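Let the Robot Feel How Slow You Are

by Hülya Dursun
2019-10-21

I have spent most of this year driving a small wheeled robot down residential streets with a handheld controller, and I have opinions. Strong ones! The kind I used to save for my sister on the phone, until she asked me to please write them down somewhere and let her eat dinner.

The robot is called Kimeck. It belongs to a little outfit called Stanidano, where I do what the schedule calls "demonstration driving." I steer, it records what its cameras get and what my thumbs do, and later a learning program tries to work out how the one follows from the other. If you have ever taught a teenager to drive by making them sit in the passenger seat for a summer, you have the idea, except that this teenager never looks at its phone and remembers every single thing you did wrong.

My argument is simple enough. I think we are teaching these machines with the wrong kind of driving. We hand the controller to whoever is smoothest with it, we throw away every run with a wobble in it, and then we are shocked when the robot meets a real wobble and has no idea what to do.
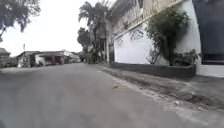 I came into this job from delivering bread, and I mention it because bread delivery is where I learned to read a road. You learn which side you want to be on well before you need to be there. A street with no painted lanes, where the asphalt just runs up against a dusty strip with little stones all over it, asks you to make up your own line, and everybody makes up a slightly different one. Then there's some thin dark bit of debris lying close to that edge, and you have a decision. Go around it? Go over it? Slow down and think? I would ease left a little, early, the way I would have with a van full of rolls. One of the other drivers would go straight over and not give it a thought. Both are fine! But if you keep only one of us in the training data, you have taught the robot a personality and called it a skill.

I said this in August at a planning meeting and got a polite nod. The rule at that time was that a demonstration had to be "clean." Clean meant no sudden stops, no corrections bigger than some number on a spreadsheet, and no going back. We did 100 runs under that rule, and 14 of mine got thrown out, nearly all for hesitating. I was annoyed, I admit it. (I am still a bit annoyed.) But after I had cooled off I began to wonder what those 14 runs had in them, so I asked for them back and watched them one evening with a bowl of soup.

What they had in them was me noticing things. I would drift too close to a curb, see it, and bring the robot back. I would slow for a shape I didn't understand and speed up again once I did. If I were the robot, those would be the parts I wanted most. Anyone can copy a straight line down the middle. The hard part is what you do when you're a foot off the straight line and getting worse, and a smooth driver never gets there, so a smooth driver never shows you the way home.
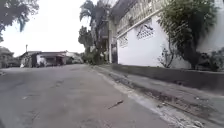
There is an old worry in this kind of work, and the engineers will tell you about it if you stand near the coffee machine long enough. The robot makes a small mistake. The small mistake puts it somewhere the teacher never went. It makes a bigger one there, and so on into the shrubbery. They have clever ways of dealing with it, and I respect the clever ways, I do. One of them is to let the robot drive and have a person grab the controls when it goes wrong. We tried that too, and I liked it much better than the clean runs, although it is murder on the nerves. You sit there with your thumbs hovering for 50 minutes like you're waiting for toast.

But the cheap way is also available: ask your drivers to mess up a little. Start the run from the wrong side of the road. Start it crooked. Let the new person have a turn before they get good, and keep their runs. Woldemariam, the group we share a building with, work on arms instead of wheels. They teach by holding the arm and moving it through the job by hand, and they've come to the same view from their end. Their best teacher, they say, is a woman who misses the peg half the time and then finds it. They stopped asking her to be neat and they all seem happier.

Now, I can hear the objection, because my supervisor made it with real force. If you feed a machine sloppy driving, it learns sloppy driving. Yes. That's true and I don't have a magic answer. If I steer at the curb on purpose and you record my thumbs doing it, the robot may well decide that steering at curbs is part of the job. So you need to mark where the mistake ends and the recovery starts, and keep the second bit. It takes patience, and somebody has to sit and do it. I would rather pay somebody to sit and do it than pay for another month of perfect runs that all look like the same run.

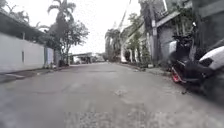 The other thing I want to complain about, while I have you, is speed. Everyone wants the demonstrations fast. Fast looks good in a video and it fills the hard drive sooner. But when I drive by remote I am always a little behind. The picture reaches me late, my thumbs are later still, and if I push the speed up I stop reacting to the street and begin guessing at it. Then the recording says I turned for a reason the camera can't show, and the poor robot has to learn from a guess. At Irnik, where I trained before this, they made us drive at walking pace for the first 90 hours. I thought I would lose my mind. I now think they were right and I'd like to apologize to them for some of the things I said in the van.

Slow runs are also kinder to whoever else is out there. People on two wheels have their own plans and they owe me no explanation of them. I'd like Kimeck to pick up my habit of giving them room, and it can only pick that up if I have time to do it properly, with a bit of a wait in it, the sort of wait that used to get my runs thrown in the trash.

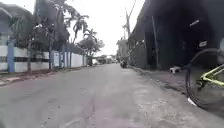 A motorcyclist up ahead, over toward the right-hand side of the road.

So what would I change? I'd drop the word "clean" from the instructions tomorrow. I'd mix the drivers up on purpose, the cautious ones and the ones who go straight over everything. I'd keep the hesitations and pay for the hours it takes to label them. And I'd put the people who hold the controller in the room when somebody decides which runs are good, seeing as we're the only ones who remember what we were trying to do at the time.

My supervisor has read this and says she agrees with more of it than she'd like. We're putting the 14 runs back in next week, and I've asked for the afternoon shift.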